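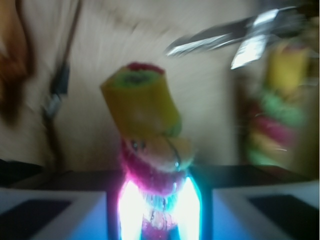
The Jurasholm Hill Climb is a timed event for cars on a closed public road, held every year in July on the road from Millusness up to the old quarry. On this page we collected the questions which drivers, helpers and spectators send to us most often. Please read them before you write to the office. One small thing first, as it was asked many times last season: the sticker for first-year drivers is mustard yellow, close to the yellow of the cylinder in the photo, and it goes on the rear window. The lemon yellow sticker from earlier years is no longer valid.

ENTRIES

How do I enter?
With the form on the Entries page. You fill it in, you attach a copy of your license and a photo of the car from the side, and you press Send. You receive a message with a reference number. This message is not yet a confirmation of your place. The confirmation comes separately after the entries close.

How many cars can start?
We accept 40 cars. When there are more entries, we make a reserve list in the order of payment.

What is the entry fee?
The fee is 439 for one driver and one car. It includes practice, the timed runs, your space in the paddock and two passes for your crew. Fuel, food and camping are not included.

Can two drivers share one car?
Yes. Each driver sends a separate form and pays a separate fee. Write the name of the other driver in the field "Shared car" so that we can put enough time between your starts. Both drivers must be in the same class.

Can I get my money back if I cancel?
Before the entries close you get everything back. After this moment we keep half of the fee, unless a driver from the reserve list takes your place - then you also get everything back. If the car breaks during practice, there is no refund.

CARS AND CLASSES

Which classes are there?
There are 4 classes:
Class A - road cars with license plates and road tires
Class B - modified road cars
Class C - historic cars
Class D - single-seaters and sports prototypes

I do not know if my car belongs in A or B. What should I do?
Enter it in the class which you think is right and describe the changes in the form. Different brake pads, a roll cage and a racing seat are still allowed in Class A. A changed engine, turbo or gearbox moves the car to Class B. The technical inspectors have the last word, and they can move a car to another class on the morning of the event.

Are tire warmers allowed?
Only in Class D. In the other classes tire warmers are forbidden, also in the paddock.

May I use slick tires?
In Class B and Class D, yes. In Class C it depends on the papers of the car.

Do electric cars start together with the others?
Yes, in Class A or B. Please tell us early that your car is electric, as the fire crew wants to know the position of the main switch and there is a short extra inspection. There is no charging in the paddock. The nearest public chargers are in Millusness, behind the town hall.

TECHNICAL INSPECTION

When is the inspection?
It opens at 6:30 in the morning and closes at 8:15. Your time is in the confirmation. If you come late, you go to the end of the line, and we cannot promise that you will be ready for the first practice run.

What do I bring?
The car with the numbers already on it, your helmet, suit, gloves and shoes, your license and the papers of the car. The inspectors look at the helmet label, so do not cover it with paint or stickers.

My seat belts expired this year. Is it a problem?
If they are valid until the end of this year, they are accepted. If the date on the label is last year, they are not.

Where do I put the start numbers?
On both front doors, and they must be readable from a distance. For single-seaters, on the nose and on both sides. You may bring your own numbers or buy a set at the registration desk.

PRACTICE AND TIMED RUNS

How many runs do I get?
Two practice runs and four timed runs, if the weather and the schedule permit. The best two timed runs are added together for your result.

Who does the timing?
The timing is done by Michalski, with light beams at the start, at the middle point and at the finish. Times are on the board beside the registration tent a few minutes after each group. The small transponder must be returned in the evening. A lost transponder is charged to the driver.

What happens if I see a red flag?
You stop at the side of the road, you stay in the car with the belts on, and you wait for the marshal. You get a new run if you were stopped because of another driver.

May I walk the course before the event?
Yes, on the evening before, from 6:00 until it gets dark. The road is still open to traffic at this time, so please walk on the left side and keep dogs on a leash. Bicycles are also fine. Driving up and down many times in the competition car is not fine, and the people who live there do call us about it.

SPECTATORS

Where can I watch?
There are marked areas at the start, at the chapel bend and at the two hairpins. The upper hairpin is the nicest, but the path is steep and after the first run you cannot cross the road until the break.

Where do I park?
On the field next to the Flaltia sawmill. From there a free bus goes to the start and to the lower hairpin. It is not possible to park along the course.

Can I visit the paddock?
Yes, the whole day. Please keep the middle lane free, as cars come through with cold brakes and drivers in helmets do not hear you well.

Is there food?
There is a grill and a coffee stand in the paddock, and cake at the chapel bend until it is sold out. Bring cash for the cake.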